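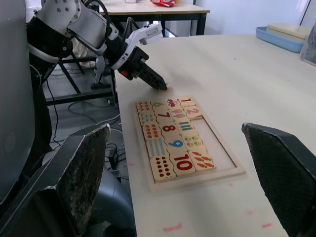

Emevier today released version 4 of Harnero, its planning and perception software for two-arm robot cells. The release changes how the software handles parts that must be seated in a recess, where a small height error decides whether the next move is safe. Earlier versions treated a tray and its contents as one flat surface. Harnero 4 keeps a separate height estimate for every piece and flags any piece that stands above its neighbors. The company's reference task is a wooden number puzzle in a rimmed tray, with numeral tiles set beside picture tiles that show the matching count. A tile that protrudes slightly, as the pink 2 does near the far end, is entered in the world model as unseated, and the planner schedules a press before any other tile is moved.

The new seating module runs on images from wrist cameras on both arms. Each camera view is registered to the tray rim first and to the printed tiles second. Printed marks are used only to tell tiles apart; height is computed from tile edges. Users can set the flag threshold per part type or leave it at the default.

Motion planning has also been revised. In version 3, one arm held its position until the other had cleared the shared workspace. Version 4 plans both arms on one timeline and lets them work over the same tray, provided the predicted distance between grippers stays above a limit set by the user. If the limit cannot be met, the planner falls back to the version 3 behavior and writes the reason to the log.

In internal tests at the company's lab in Vieira, the software completed 240 seating runs on the puzzle tray. Median planning time per move was 105 milliseconds on the standard controller. Runs that ended in a fallback were counted as completed if all tiles were seated at the end.

"Most of the work went into the state estimate," said Gervásio Paiva, lead engineer for perception at Emevier. "The planner was already able to press a part down. It had no reliable way to know which part needed it."

A replay tool named Dinditz ships with the release. It loads a recorded run, shows the height estimate for each piece over time, and lets an engineer rerun the planner from any point with different settings – without access to the cell. Recordings made with version 3 can be opened, but they contain no per-piece heights.

"Integrators asked for a way to look into a failed run at their desks," said Emerson Dantas, product manager for Harnero. "Dinditz reads the same log the controller writes, and there is no export step."

Harnero 4 is available to current license holders as of January 2025. Version 3 will receive fixes until August. Cell configuration files carry over, with the exception of workspace lock settings, which must be entered again as distance limits. Migration notes are included in the installer.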